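Product Copywriter (Phone Cases and Other Things People Drop), Prunia

Prunia sells protective cases, screen film, charging stands and a belt clip that outlives every phone it is bought for. We need a writer. The last one left to write novels, and we hear the novels are very well organized.

The catalog has 2174 live listings. Many of them describe a case as "sleek yet rugged," including one case that is neither. You would be fixing that, starting with the Skistidex line, a range of cold-weather cases with oversized buttons you can press in gloves. After that comes Beaudoin, our leather folios, where the current copy uses the word "gentleman" more than anyone here is comfortable with.

What you would do

Write new listings, usually 28 in a normal month and more in the run-up to a phone launch, when the whole industry pretends to be surprised by where the camera has moved.

Rewrite old listings so that a person can find out whether the case fits their phone without reading to the bottom.

Handle the samples. We don't write from a spec sheet alone. You put the case on a phone, take it off again, and note what it did to your thumbnail.

Answer the product questions customers leave on the site. Most of them are "does it fit." The rest are stranger, and you will come to look forward to them.

Argue with the packaging people about what fits on the back of a blister card. You get 400 characters, and legal has already used a good part of them.

What we want from you

Some years of writing copy that sold physical objects. It doesn't have to be phone accessories. We have had good luck with people from hardware, luggage and garden tools.

A tolerance for part numbers. The same case in black, matte black and midnight is three parts, and customers will write in if you mix them up.

Enough restraint to describe a bumper as a bumper. If your first instinct is "engineered for life's adventures," please send us your second instinct.

Working knowledge of spreadsheets. Our listings go through Itari, the in-house catalog tool, which has opinions about apostrophes. Training takes a morning and the grudge lasts longer.

A sense of what a drop test claim may and may not say. We will teach you the rules, but you should already be the sort of person who asks which surface, and from how high.

What you would not have to do

Social media, video scripts, slogans. We have a slogan. We don't love it either, but it is printed on the tape.

Where and how

The job is full time, in our office over the returns department, with up to two days a week from home once you have learned where everything is. Samples do not travel home in any quantity. We start at 9 a.m. and most people are gone by 5:30, except in September.
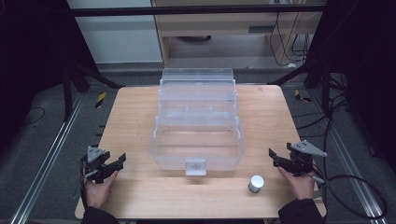 Clear storage box with tiers and dividers.

You would report to Ingvild Rønning, who runs the catalog and reads every listing out loud before it goes live. This is unnerving for a week or so. Torunn Wallin on the product side decides what we stock and will be on your second interview. She will hand you a case and ask you what is wrong with it. Something is always wrong with it.

Pay and the rest

Salary depends on experience, and we will give you the range on the first call, before you have to ask. Health and dental from the first day. Paid vacation that we expect you to take. A staff discount of such generosity that your relatives will stop pretending to be happy about phone cases at the holidays.

How to apply

Send a resume and 4 short product descriptions, each for something in your kitchen, none longer than a paragraph. One should be for an object you dislike, written so that the right person would still buy it. Skip the cover letter unless you have something to say in it.

Applications go through the form at the foot of this page, marked for Ingvild. We read them as they come in and hope to have someone at the desk in January. Everybody gets a reply, including the people who send us a poem.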